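Startseite > Weinreisen > Tourenplaner Dundance > Handbuch > Kapitel 2: Verkostungstour anlegen

2 Eine Verkostungstour anlegen

In diesem Kapitel wird erklärt, wie Sie im Tourenplaner Dundance eine eigene Tour zu mehreren Weingütern zusammenstellen. Sie brauchen dafür ein Konto und eine bestätigte E-Mail-Adresse. Wenn Sie das Konto noch nicht haben, lesen Sie bitte zuerst Kapitel 1.

2.1 Startpunkt und Reisetag wählen

1. Öffnen Sie das Menü »Meine Touren« und tippen Sie auf »Neue Tour«.

2. Geben Sie den Startpunkt ein. Das kann Ihre Unterkunft sein oder auch ein Parkplatz. Eine Adresse ohne Hausnummer wird angenommen, aber die Fahrzeiten sind dann weniger genau.

3. Wählen Sie den Reisetag. Am Samstag sind viele Betriebe in der Region Sterkska nur mit Anmeldung offen. Solche Betriebe sind in der Liste mit einem kleinen Schlüssel markiert.

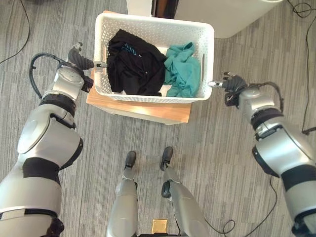

4. Stellen Sie die Uhrzeit der Abfahrt ein. Der Planer rechnet von dieser Uhrzeit alle weiteren Ankünfte aus.

Hinweis: Im Dezember gelten bei den meisten Weingütern die Winterzeiten. Der Planer zeigt diese Zeiten in grauer Schrift, solange der Betrieb sie noch nicht bestätigt hat. Rufen Sie in diesem Fall bitte vorher dort an.

2.2 Weingüter hinzufügen

1. Tippen Sie auf »Betrieb suchen«. Die Ergebnisse sind nach Entfernung sortiert.

2. Möchten Sie nur Betriebe ohne Verkostungsgebühr sehen, dann schalten Sie den Filter »Kostenlos« ein. Der Filter berücksichtigt auch Betriebe, welche die Gebühr beim Kauf einer Flasche zurückgeben – diese tragen den Zusatz »mit Kauf«.
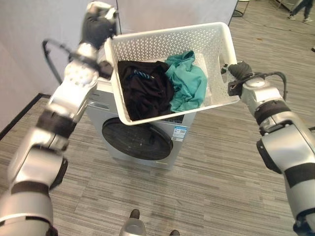

3. Ziehen Sie den gewünschten Betrieb in die Tour. Eine Tour kann höchstens sieben Stationen haben, die Mittagspause zählt als eine Station.

4. Kontrollieren Sie die Aufenthaltsdauer. Voreingestellt ist eine Stunde. Für eine Verkostung mit Kellerführung, wie zum Beispiel beim Weingut Suvarna, sollten Sie ungefähr zwei Stunden einplanen.

Achtung: Der Planer prüft nicht, wie viel Sie getrunken haben. Bestimmen Sie vor der Abfahrt eine Person, die fährt und nichts trinkt, oder buchen Sie den Fahrdienst (siehe 2.3).

2.3 Fahrdienst Fulano buchen

Der Fahrdienst ist nur verfügbar, wenn Startpunkt und alle Stationen innerhalb der Region liegen.

1. Öffnen Sie die fertige Tour und tippen Sie auf »Fahrdienst«.

2. Geben Sie die Zahl der Mitreisenden an. Kindersitze müssen Sie im Feld »Bemerkung« extra eintragen.

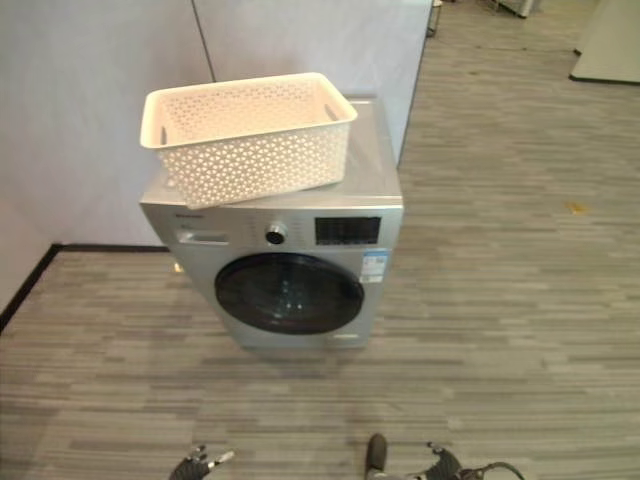 3. Warten Sie auf die Bestätigung per E-Mail. Ohne diese Bestätigung ist die Fahrt nicht gebucht, auch wenn sie schon in der Tour erscheint.

4. Eine Stornierung ist bis zwei Tage vor der Abfahrt ohne Kosten möglich. Danach wenden Sie sich bitte direkt an den Fahrdienst.

Hinweis: Wenn Sie nach der Bestätigung die Reihenfolge der Stationen ändern, muss Fulano die Fahrt neu prüfen. Der Status springt dann zurück auf »Angefragt«.

2.4 Tour speichern und teilen

1. Tippen Sie auf »Speichern« und geben Sie der Tour einen Namen. Sonderzeichen sind im Namen nicht erlaubt, Umlaute schon.

2. Mit »Teilen« erzeugen Sie einen Link. Wer den Link bekommt, kann die Tour ansehen, aber nicht bearbeiten.

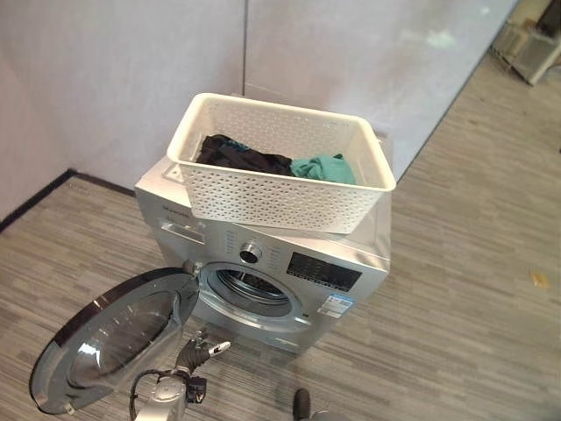

3. Für unterwegs laden Sie die Karte herunter. In den Tälern ist der Empfang oft schlecht, und ohne die gespeicherte Karte sehen Sie nur die Adressen der Stationen.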